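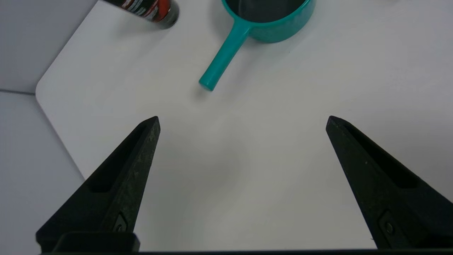
August update, written way too fast. I have until the rice is done.

So the handle thing. The grasp planner has been picking the right spot on the pan for weeks now and then arriving at it with the wrist turned wrong. Not every time. Just enough that I stopped trusting any number that came out of it. I blamed perception. Then I blamed the calibration. Redid the calibration 2 times, got the same answer both times to the last digit anybody would care about, and kept blaming it anyway.

Was the planner. Of course.

What happens: segmentation gives me a mask, I fit a long axis to the mask, and the gripper is supposed to close across that axis. For a saucepan you get one blob for the body plus the handle, and if the body is half out of view the fit gets dragged around by however much of the body happens to be in there. Move the arm a little, axis swings. The planner caches the first axis it sees. First axis is from far away, last approach is from close up, they disagree, and the cached one wins. I wrote that cache. I remember being pleased with it.

Fix was boring. Split the mask wherever the width jumps, keep the thin part, fit the axis on that only. Refit it on every new view until the fingers are 10 cm out, then freeze. The freeze matters, without it the wrist hunts back and forth and the whole arm looks nervous.

Rocío Salcedo read the patch and asked why I was smoothing an angle as if it were a plain number. An axis at 179 degrees and an axis at 1 degree are nearly the same axis. My average of those two was 90. Ninety!! That was probably half the bad wrists right there. Doubled the angle, averaged as vectors, halved it again. Four lines. Thank you Rocío, I owe you lunch.

Cylinders on their side are still a mess. Depth on a shiny end cap comes back full of holes, so the fit thinks the can is shorter than it is and the center slides toward the label. Want to try filling from the color edges. Haven't yet. A can standing up is fine, by the way, it's only lying down that I lose it.

Other stuff:

Replay tool works now. I call it Skendex, don't ask, the name was free. It loads a logged run, steps through the wrist camera views and draws the planned fingertip path on top. There are 1,675 logged approaches in the folder and I can rerun the planner against all of them overnight without moving a single motor. Should of built this first. Everything I "tuned" before it was vibes.

Control loop: dropped the overlay drawing out of the main thread and the stutter near the table went away. It was waiting on the plot window. Embarrasing.

Contact threshold is still a hand-picked constant, 32 in whatever units the driver reports. Asanka Seneviratne wants it in newtons. He's right. It's on the list, under the can thing.

Open question if anyone reads this far: when the handle is visible but the body mostly isn't, do you back off for a wider view or just commit? Right now I commit. Feels wrong, but backing off makes every run slower and I don't have a good score for "seen enough". Comments are open.

Rice is beeping.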